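Stultham Hedge and Orchard Project
Progress report to the Homent Fund, February 28, 2020

Quick one this time, full accounts to follow with the year end.

Planting. 828 whips in the ground at Fiston, mostly hawthorn and hazel, bit of dog rose. Target was 400 by now so well ahead. The bottom field is still too wet to get the trailer on – we tried in January and had to be towed out. Leaving it till the ground firms up.

Orchard. Five old pears pruned, one of them worse than we thought, canker right through the main limb. Have taken it back hard and will see what it does. Grafting wood cut and in the fridge. Ozoliņš nursery have confirmed the rootstocks, delivery date still to be agreeed.
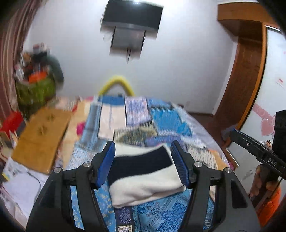 Will the hedge be finished inside the grant period?
The Fiston side will. The lane side depends on the highways people agreeing where the verge stops, and they have had our plan since before Christmas. If it drags on we would like to move that part to next winter, same budget.

Spending. Guards and canes came in over, stakes under, so about level. We still have 200 spiral guards in the shed, so no more to buy for the lane. Tool hire not invoiced yet, have chased twice.

Problems. Deer, mainly. Rabbits not as bad as last year. Some of the early guards blew off in the storms and had to be refitted, a few whips nibbled but they should shoot again.

Next. Mulching, gap up the top corner, get the grafting done before the sap is properly up – and sort the gate, which wont shut.

Receipts sent separately by post.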